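Ticket 745: left jaw position drops out on hand-held gripper
Opened by: Corrado Guerra
Assigned: Ginevra Russo
Status: open

Jaw width reads 80 at full open, then freezes at 79 while the jaws keep closing. Log shows encoder timeout after 400 ms. Seen on plastic bags only so far.

Swapped cable, no change. Reflashed, no change.
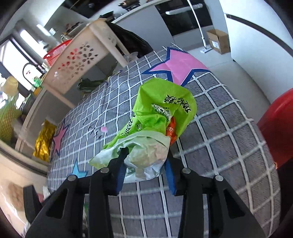
Next: run the same grasp with the Zurnstead encoder board and compare logs. Do not recalibrate before then. G.R.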